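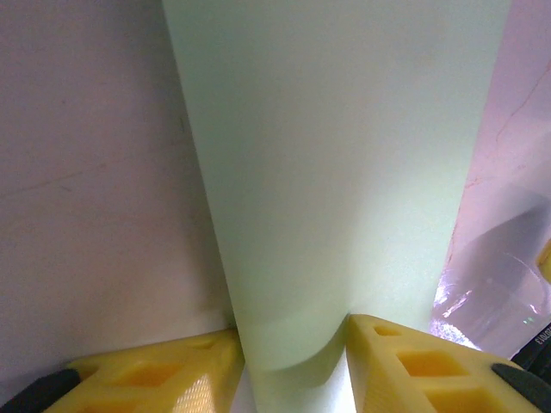

Pale green piece between the yellow fingers, flat surface behind on the left.

24 Mar 2022
Bench notes, surface finish and color

Spent most of the session on the mint green. The question from last time was whether the speckle is in the material or only on the skin. In the photo it reads as faint, and the surface comes across smooth and matte, with no hard highlight on the body. The brighter part is low down, under the curved shadow line, where it goes nearly white.

Color is hard to judge from any photo taken against the mauve-gray. The left side of the piece looks grayer than the rest. I would put that down to shading before blaming the pigment, but I want a second look under the daylight lamp. Chidubem Babalola has the lamp until he finishes the Fakhoury samples.

Finish tests, all on offcuts from the Pellix batch:

Sanded with 600 grit, wet, light pressure. Speckle still there after sanding, so it goes at least a little way in. The matte look came back once the offcut dried.

Wiped with soapy water and a soft cloth. No change in color, nothing on the cloth.

Rubbed with the gray pad from the drawer. Left a dull patch that shows at a low angle. Do not use the gray pad on anything we want to keep. I have moved it to the metalwork side.

Asevix clear coat, one thin coat, left 14 hours. Too shiny. It makes the speckle stand out more and kills the soft look that was the reason for picking this green in the first place. Chidubem likes it better than I do. We agreed to try the satin version before deciding, and I have asked Trollgate for a small can.

Wall thickness on the offcuts: still waiting for the good calipers. The cheap pair gave a different reading each time I closed them on the same spot, so I have left those numbers out.

Storage. Light-colored pieces should not be stacked inside each other without paper between them. Two offcuts that were nested over lunch came apart with a rub mark on the inner one. Tissue is fine, newsprint is not (ink). There is a roll of tissue on shelf 6, behind the masking tape. If you take the last of it, write it on the list by the door.

Backgrounds for color photos. The pinkish lavender on the right is brighter than the mauve-gray on the left, and neither is much use for comparing greens. It also has those thin reddish lines across it, which pull the eye. For the color record I would like a plain neutral card behind every piece, same card every time, and the label in the same corner. There is gray card in the flat file, second drawer. Cut it large enough to fill the background on both sides. Keep the one with the coffee ring for gluing.

The faint diagonal scratch on the left-hand surface also shows up in the photo. Worth knowing about if someone later takes it for a flaw in a sample.

Labels. Pencil on masking tape comes off too easily when handled. Switched to paint marker on the underside, batch first and then offcut number. Numbers 1 to 9 are marked. The rest are in the tray with loose slips, so please don't tip the tray.

To do:
Daylight lamp, compare the green against the Fakhoury chips
Satin coat when it arrives, same time as the gloss
Thickness again with the good calipers
Cut gray card
Ask Chidubem whether August is still the date for the full set, because the satin test is no use if we have to order material before then

Left the coated offcut on the windowsill side of the bench to see if it yellows. Leave it there, please.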